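The Place at the End of the Table
Reading time: 2 min

She had the lunch things out before the kettle was on. The tray went down first, the beige one from the share house in Idumow Street, and after it the saucer, the bowl and the spoon. Her sister's bus was due at 3. There was still the soup to heat and the letter to put somewhere it wouldn't be seen.
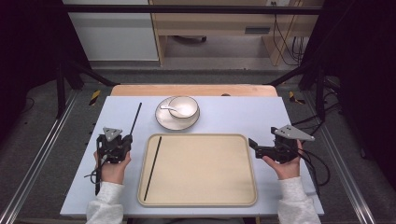 The letter was dated 28 July 2000 and it ran to two pages. Their father had written it at the Hikov motel, room 22, on the motel's own paper. It had sat in a Varkix biscuit tin ever since. She had read it in February, when the tin came to her with the rest of the kitchen boxes, and had said nothing on the phone.

He had liked his chopsticks laid on the tray and his bowl set further back, soup or no soup. Her sister used to copy him. She would eat the noodles first and leave the broth until it had a skin on it, then ask for it to be warmed up again.

She took the letter out of the drawer and put it back. Then she moved it to the shelf behind the rice. The drawer was where her sister would go looking for a tea towel.

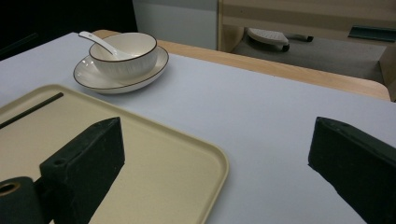

The bowl and spoon, set for one.

The 361 was late. At ten past she turned the soup down and stood at the window with her arms folded. When the bus pulled in, her sister got off with one small bag and no coat, and looked up at the wrong window.

She went and got the letter from behind the rice.

14 shares | 6 comments
© Khương Stories. Contact the editors | Back to top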